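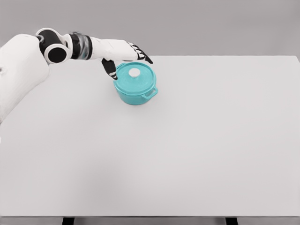

Arm and teal pot on the white table, simulated.

Workshop notebook, property condition and valuation desk
11th January
Entered by Archie Hepburn. Copy to Archie Swanson and to the Firthorpe folder.

Subject: the terraced house at Cairns Row, Firthorpe. Second visit, continued from the October entry.

The October entry left three matters open: the damp reading on the party wall, the state of the rear roof slope, and whether the sitting tenant's agreement allows access for works before a sale is completed. The first two were taken up at the house this morning. The third remains with the solicitors.

Access was by the front door, the rear gate being padlocked. The tenant was at home and had no objection to furniture being moved. Heating was on throughout the ground floor and had been on overnight, according to the tenant. This should be borne in mind when the readings are compared with those of October, when the house was cold.

Party wall, ground floor rear room. Readings were taken at the same points as before, using the pencil crosses left on the lining paper. Two of the crosses had been painted over and their positions were measured again from the skirting. The lower row is still high. The upper row has dropped to the level of the neighbouring dry wall. That pattern agrees with the view Swanson put forward in October, namely that the outside ground level is too high against the brickwork and that the chimney is not at fault. I had favoured the chimney and now withdraw that.

The outside ground was checked with a straight edge and level. The paving finishes 90 mm below the floor level inside, and a raised bed of soil lies above it for half the length of the wall. The soil should come out before anything else is spent on this wall. No injection treatment is to be costed until the wall has had a full season to dry. The seller's particulars refer to a damp course guarantee. We have asked for the paper and have not received it.

Rear roof slope. Viewed from the yard with glasses and from the loft with a torch. Slipped slates are confined to the area beside the valley. The lead in the valley has been patched with a bitumen product, which has lifted at one edge. From within, the battens next to the valley are stained but firm to the bradawl. The remainder of the slope is serviceable. I would put this down as repair, with the valley lead replaced in full, and would not support the buyer's request that the whole slope be treated as a renewal.

Loft insulation is uneven and has been pushed back from the eaves, presumably for wiring. The wiring itself was not examined. A separate electrical report is needed and the draft must say so plainly on the first page; in the previous report it was placed in the notes at the back and the lender missed it.

Floor area. The agent's figure is 1,005 square feet. Our own measurement is lower, the difference being accounted for by the rear store, which has no heating and a ceiling below the height we would accept. The store is to be shown separately. Swanson to redraw the ground floor plan accordingly. The first floor plan may stand as it is, apart from the landing cupboard, whose door is hung on the other side.

Comparables. Number 64 in the same row was sold with vacant possession after a full refit, and it is the sale on which the agent relies. It can be used, but only with deductions for condition and for the tenancy. The desk has tended to make one combined deduction for the two. I should prefer them to be set out on separate lines, so that the figure can be revisited if the tenant leaves before completion. The agent's second comparable lies on the far side of the railway and I have left it out. Swanson thinks it ought to be mentioned and dismissed, in case the buyer raises it. I have no strong view — he may add a sentence if he wishes.

Tenancy. The rent is paid monthly and the tenant has expressed a wish to remain. This was said to me in passing at the door and is not to be quoted in the report. What can be stated is the term of the agreement and the rent shown on it. The copy on file lacks the last page. A complete copy has been requested from Gadulari Lettings, who manage the house for the owner.

Records. The October readings were entered in Movel under the wrong property reference and did not appear when I searched for them from the house. They have been moved. Would colleagues please check the reference against the job sheet before saving, particularly where the street has both a Row and a Terrace. The loft notes are still on paper and will be typed up with this visit.

Equipment. The damp meter was checked on its test block before and after use and agreed both times. The long ladder was not taken, as the rear yard is too narrow to foot it safely. Should a closer look at the valley be wanted, a roofer's tower would have to come through the neighbour's yard, and written consent would be required.

Outstanding:
Guarantee for the damp course, from the seller's agent.
Last page of the tenancy agreement, from Gadulari.
Revised ground floor plan — Swanson.
Price for the valley lead, two quotations, neither from the firm that did the patching.
Reply from the solicitors on access before completion.

The draft is not to go to the lender until the tenancy page is in hand. The buyer's agent telephoned while I was writing this up and was told the same.

A.H.

Added later, same day: Swanson has found the rear store on an older plan in the Firthorpe folder, marked as a wash house. The wall between it and the kitchen is drawn thicker there than we measured it. To be measured again on the next visit.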